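Handout 4: Comparing two grippers on one arm

Mount the Lillell gripper first, then the Govero. Keep the same finger length, payload setting and controller gains for both. Run 12 picks per cube color, starting each from the saved home pose, and log finger position at 1,000 Hz. Discard a run if the cable pulls on the wrist.

Record separately:
- missed grasps
- contact with the shelf lip
- slip during transfer to the tray

Recheck zero force after every gripper change. The Govero needs its tool mass entered by hand.

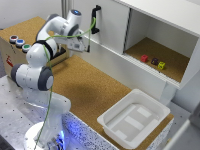
Cubes on the shelf, tray empty.
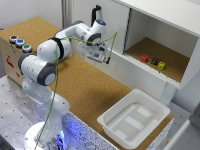 Meron Jemal asked whether the gains should be retuned for the heavier gripper. Retuning would be fair to each gripper but would make the slip figures harder to compare, so log it as a second series.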